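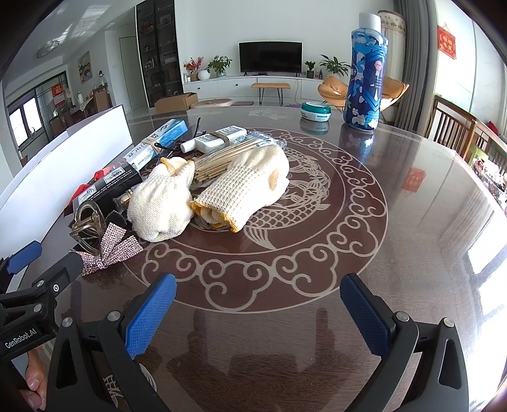

I've been arguing for months that we all spend too much time on planners and not nearly enough on the dull little program that decides whether a planner's input makes any sense. Our planner is fine! It's called Sameck, it's been fine since May, and it will happily draw you a lovely path to a thing that doesn't exist. Take a glossy brown table like this one, with a blue bottle standing on it and a second, upside-down blue bottle hanging underneath in the shine. You and I read that as one bottle. Our old depth code read it as a tall bottle sunk into a hole, and the planner politely tried to go down the hole.

The usual answer is more data, and sure, I like data. But when I went back through 1478 of our failed plans at Wustden, sorting them by hand over far too much coffee, the path search itself was to blame in 37 of them. The rest were bad going in. Ghost surfaces, see-through wrappers with no back side, two soft things merged into one lump (knitwear is awful for this, a rolled-up glove has no edges worth the name).

So I wrote a checker. It sits between perception and planning and asks boring questions, like whether any part of an object is below the surface it's supposed to be standing on. It has seven rules and you could read the whole thing on your lunch break. Dumlao, our simulator, never caught any of this, and of course it didn't, its tables are all matte gray!

People tell me hand-written rules are a step backward, and that a big enough model will learn what a reflection is. Maybe so. I'd love that. Until then I want an error message that says "object below table" at two in the afternoon while I'm sitting right there, and I'd take that over another 1000 clips and a shrug. Next I'm putting the same checker in front of Darell, our older planner, which will probably complain a lot.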